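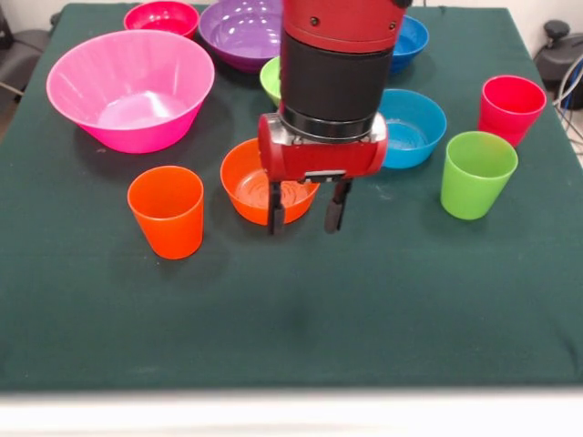 4. Washing and first use of the Olta tableware set

Before the first meal, wash all bowls and cups by hand. Use warm water, a soft sponge and a small quantity of dish soap. Rinse well and let the pieces dry in the air with the opening down.

4.1 Washing in the dishwasher

1. Remove food rests with a spoon or a paper towel. Do not use metal wool.
2. Put the bowls in the upper rack only, one beside the other. Bowls which touch each other are not cleaned well.
3. Put the cups between the pins of the rack so they cannot turn over.
4. Select the normal program. Do not select a program with extra hot drying.
5. When the program is finished, wait 15 minutes before you open the door fully.

Note: Tomato sauce, curry and beet juice can leave color on the plastic. Rinse these foods away soon after the meal. A light stain does not change the safety of the bowl.

CAUTION: Do not put the pieces in an oven, on a stove or under a grill. Do not use the Olta set in a microwave for more than 2 minutes at one time.

4.2 Storing

1. Check that every piece is dry also under the rim.
2. Begin with the largest bowl and set the next smaller one inside. Continue to the smallest.
3. Do not press the stack together. If two bowls hold fast, run warm water over the outer one and turn it gently.
4. Keep the cups apart from the bowls, or with a paper napkin between them.

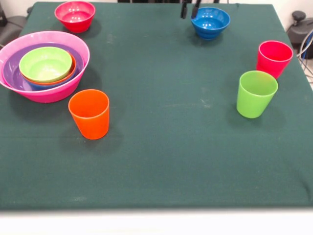 Fig. 4-1. Bowls nested by size.

Note: A cloth under the set protects the table from scratches. Shake the cloth outside and wash it separately the first time, for the color may run.

4.3 Replacing pieces

Stop using a piece if it has a crack, a sharp edge or a deep knife cut. Single bowls and cups can be ordered from Gilmont, spare parts desk. Please write the size of the bowl, measured over the rim, and the color. The desk is closed for two weeks in July.

Text of this section: Kiyoshi Kubo. Revised Jan 8, 2025.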